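Pristlow Puts Robots on Evening Bin Rounds at Worska Office Building

Cleaning staff move to day hours and new duties; no jobs cut, company says

2 December 2022

Pristlow, the building services company, said today that it has moved the evening emptying of small office bins at the Worska building to robots, after a trial that began in September. The change covers two floors of open-plan offices and meeting rooms. The cleaning crew of 11 people who look after the building all keep their jobs, and most of them now start and finish earlier in the day.

The robots are two-armed machines supplied and maintained by Skurnard. They travel between the desks after office hours, stop at each bin, take hold of the bag, lift it out and carry it to a collection point by the service elevator. A member of the crew checks the bags at the collection point, sorts out anything that should have gone to recycling and takes the full carts down to the loading dock.

There are 305 small bins on the two floors. Until this fall, each one was emptied by hand five evenings a week, by people who bent down to the floor at almost every desk. Pristlow's own records for the building showed that back and shoulder complaints were the most common reason for sick days on the evening crew.

"We asked the crew which part of the job they would give up first, and the bins came up over and over," said Marisol Londoño, operations manager for Pristlow at the Worska building. "It's a lot of bending, it's the same motion all night, and it was the reason we needed so many people in the building until 11 p.m. So we started there."

Under the old schedule the evening shift ran from 5 p.m. to 11 p.m. Under the new one, most of the crew work between 10 a.m. and 6 p.m. Two people remain on a later shift to work alongside the robots, and that shift is paid at a higher rate. It rotates by month, and crew members can ask to be left out of the rotation.
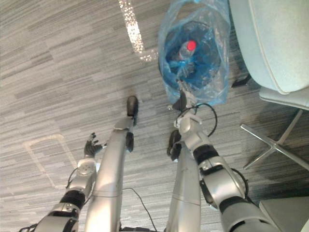

Bin bags were a harder job for the machines than the project team had planned for. Thin plastic folds and slips, bins are not always in the same place from one day to the next, and chairs are often pushed back over them. During the first weeks of the trial, the robots left a large share of the bins for a person to finish. Skurnard changed the way the arms approach the rim of the bag, and Pristlow changed the way the bags are fitted, leaving more plastic folded over the outside of the bin.

That second change was suggested by Nayeli Agudelo, who has cleaned in the building for six years and is now one of four robot shift leads. "When the bag is pulled tight over the edge, the hand can't get hold of it," Agudelo said. "I told them to leave it loose, the way we do it when we're in a hurry. They tried it on one row of desks and then we did the whole floor like that."

By the end of the trial the robots were finishing up to 90 percent of the bins on a normal evening. The shift lead empties the rest. Bins with liquid in them, bins that are overfull and bins that are blocked by furniture or bags are skipped on purpose. The robot logs the desk number and the shift lead gets a list on a tablet.

What changes for the crew

Each shift lead took a paid course with Skurnard. It covered starting and stopping the machines, reading the logs, clearing a stuck bag, changing the batteries and making the floor safe before a round. The shift lead position comes with a raise and is open to anyone on the crew who completes the course. A second group will start the course after the new year.

The rest of the crew have taken on daytime work that used to be done late at night or only on request. This includes the kitchens and coffee points, glass partitions, meeting rooms between bookings, and restocking the restrooms in the middle of the day. Pristlow said that tenants had been asking for daytime service for some time, and that the hours freed from the bins made it possible without adding to the contract price.

Giuliana Yupanqui, a crew member who moved to the day shift in September, said she was not in favor of the plan when it was first presented. "I thought it was the first step and then they would tell us goodbye," she said. "I'm still watching to see what they do next. But I pick up my son from school two days a week now, and I couldn't do that before. And my knees are better."

Yupanqui also said that working in the daytime took some getting used to. People are at their desks, the kitchens are in use, and there are more interruptions than at night. Pristlow has set up quiet hours for vacuuming and has asked tenants to send requests to the front desk instead of stopping crew members in the hallway.

Agreement on staffing

Before the trial began, Pristlow and representatives of the crew signed a written agreement. It states that no position at the building will be ended as a result of the robots through the end of the current service contract. It also states that pay will not drop for anyone whose hours change, even where an evening supplement was part of the old wage. Positions left open when someone retires or moves away will be filled.

The agreement sets limits on the use of the machines' cameras. Images are used to find the bins and move around furniture, and may not be used to measure how fast crew members work. Tenants received the same information in writing before the first round. Rounds do not start in an area where people are still at their desks unless those people have said they do not mind.

"People had fair questions about the cameras, and about what happens if someone is working late," said Settimio Valentini, who manages the Worska building for its owner, Echeverri. "We put signs at the elevators with the times of the rounds and a phone number. We got a fair number of calls in the first week and very few since."

Valentini said tenants have been asked to do three things at the end of the day: push chairs in, keep cables off the floor where possible, and leave bins on the side of the desk nearest the aisle. Compliance is mixed, he said, and the building does not plan to send reminders more than once a month.

Limits of the system

Pristlow said it does not plan to use the robots for restrooms, stairs or kitchens at this time. The machines cannot climb stairs, and they are moved between floors in the service elevator with the shift lead present. They also work more slowly than a person. A round that takes an experienced cleaner a little over two hours takes the robots most of the evening.

"A good cleaner is faster than our machine at this, and I expect that to be true for a while," said Přemysl Ďurica, who leads the project for Skurnard. "It can keep going through the evening while the shift lead does other work, and it doesn't get a sore back. For this building that was enough to make the schedule work."

Ďurica said Skurnard engineers were in the building every evening during the first month and now visit once every two weeks. Most of the remaining faults have to do with bags that tear when they are lifted and with bins that tip over. A heavier bag was tested and dropped, as it used more plastic and the crew found it harder to tie. The company is now testing a bin with a weighted base.

Replacing the bag after a full one is taken out is still done by a person in most cases. The robots can place a new bag, but the result is often crooked, and a badly fitted bag is likely to be missed the following evening. Day crew members fit new bags in the morning as part of their first pass across the floors. Pristlow expects to keep it this way through the spring.

Next steps

Pristlow will review the arrangement with the crew representatives and Echeverri in the spring. The review will look at sick days, overtime, the number of skipped bins and a short survey of crew members and tenants. The results will be shared with the crew before any decision is made about using the robots on other floors.

The company has received questions from other building owners but has not signed any further agreements. Londoño said that a second site would need its own talks with its own crew.

"The schedule we have here was worked out with the people here," she said. "In another building they might want something different taken off their hands first."

About Pristlow

Pristlow provides cleaning, waste handling and front desk services to office buildings, clinics and schools. Crew members are employed directly by the company.

About Skurnard

Skurnard builds and services mobile robots for indoor work in commercial buildings. It provides training and on-site support for all of its installations.

Media contact

Marisol Londoño, Operations Manager, Pristlow. Visits to the Worska building can be arranged for members of the press on weekday afternoons. Evening rounds may be observed by appointment and with the consent of the crew on shift.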